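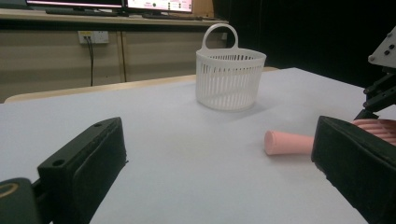 Main page Contents Random article Talk History

The Hotetti guidelines are a set of voluntary rules for recording handling tasks with hand-held grippers, meant for later use in training robot arms. They were drawn up by the Prollano workshop and run to 57 clauses, of which 12 are marked as required.

The required clauses deal mainly with the work surface, the state of the finger pads and the distance between a person and any powered arm. Scuffed fingers may stay in use if the pads still grip. Objects should be light household goods, such as plastic baskets and cups, and cables must be kept off the table top.

Claims made for the guidelines are hard to check. Prollano reported that 86 per cent of recordings made under them were usable, but did not define "usable" or give a figure for recordings made without them. A later review by Shearer looked at 189 sessions and found that most of the paperwork had been filled in afterwards, sometimes by people who had not been present.

The rival Roker code is shorter and asks for an outside check each June. Its supporters call it stricter, although it has no penalty for a failed check either.

See also: Roker code; Gripper; Work surface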